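Notebook, March. Gripper budget, Salmont bench

Started the equipment list for next year. Current setup is two hand-held grippers, one per hand, on the towel tasks. Request as drafted is 8 more units from Plillness, enough for four two-handed stations. The quote is $286 a unit without the camera, and spare fingertips are extra.
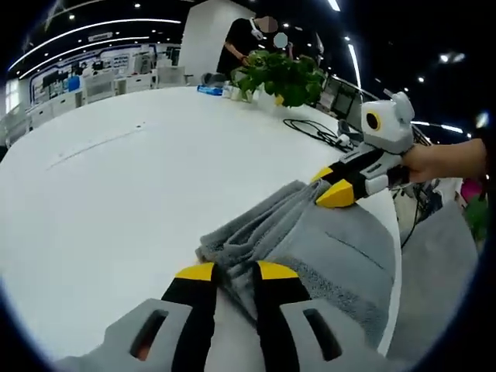 Ayala wrote back that eight is too many to buy in one go, and that we should ask Clotdale for a price on the same spec before anything gets signed. Also wants tips and cables split out as consumables so they don't come from the capital line. Fine by me. Clotdale emailed 9:40, no reply yet.

Fingertips. We have 11 on the shelf, which won't cover the new units. Put 18 on the order and see how fast we go through them.

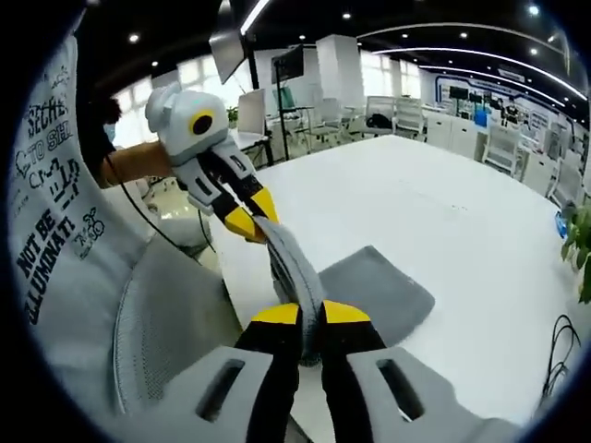 Plillness lead time is the bigger worry. If the order misses the end of the month it goes into their next batch and we lose the winter block. Any trial unit from Clotdale should get the same cloth work as ours, including a long piece twisted up like a rope and held at both ends, with a gripper at each. I'd want to see how the tips hold on that before paying for a second brand.

Cables need their own line. Longer leads for every station, plus clips to run them under the bench edge. 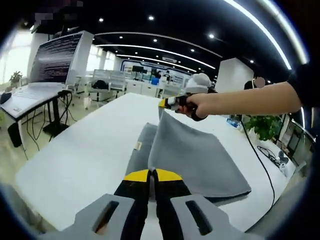 Haven't priced the clips. Put down a placeholder and marked it in the sheet. Labour for fitting is ours, so no charge there, but it does cost us a day per station and the schedule has to show that.

Power: one board per station, switched. Facilities will want them tagged before use.

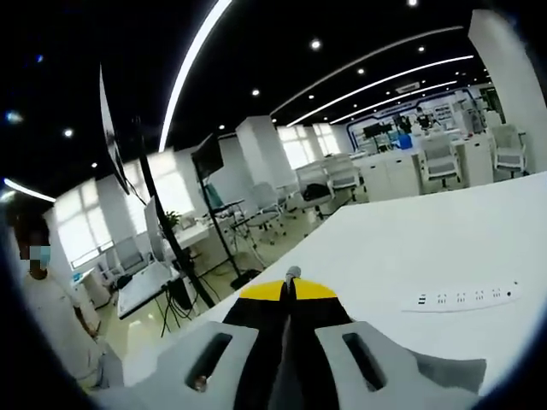
Gripper over the white table, power board to the right.

To do: chase Clotdale, split the consumables, redo the total with four units as option B.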